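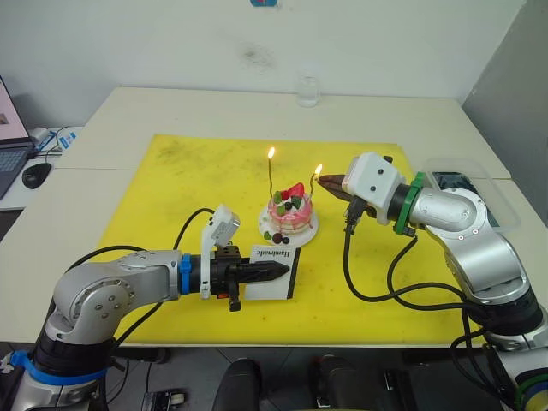 Six hundred! We passed 600 recorded runs on the cake task this afternoon and I'm far too excited not to write a thread. So, a few things I've learned about gathering examples for a robot that has to decorate something small, fiddly and pink.

1/ Quick recap for new people. We drive the two arms by hand, record everything the cameras and joints see, and train on that. The policy only ever knows what we've shown it, so most of my week goes on showing it things. I love this part, I really do.

2/ The task has two halves: candles and the "Handmade" card. We started by recording them as one long run and it was miserable. One slip with the card at the end and you'd lost a perfectly lovely candle. Now they're saved as separate pieces and joined up later.

3/ Candles are the hard bit. They're thin, they lean, and from the wrist camera a small nudge of the gripper looks like nothing at all. Rattana Yimyam suggested we keep the leaning ones in the set instead of straightening them before each run, and she was dead right. Our first policy had only met upright candles and froze at anything else.

4/ Flames! A lit candle is a bright flickering blob that changes the exposure on everything near it. We record some runs lit and some unlit, and note which is which in the log. Please do this from day one. I went back through 40 old runs on Saturday filling in that one column and I'd like my evening back.

5/ The yellow mat stays. I get asked if we should swap it for something cleaner, but the marks on it are in all our data now and I'd sooner add a second surface than lose the first. A plain grey one is on the list for December.

6/ Operators matter more than I expected. Lenka Charvát drives slowly and smoothly, I'm quick and a bit jerky, and you can tell us apart from the joint plots in seconds. With only my runs the arm hesitated over the plate. Mixing the two helped a lot — we now swap every 13 runs, so neither of us gets tired and sloppy either.

7/ Keep your recoveries. If you miss the card and go back for it, that's a useful example and it belongs in the set. We threw ours away for weeks. Karakaya (our training branch, don't ask about the name) has them back in and it's already better at having a second go.

8/ What we do bin: runs where the operator stopped to think for ages, and runs where a camera dropped out. There were 11 of those in the last batch, mostly a loose cable on my side. Taped now.

9/ Next up is Plumton, the same task with a different cake shape. If you're collecting two-arm data on anything soft or crumbly, tell me how you handle resets between runs. Ours are still slow and I'd love to pinch your ideas.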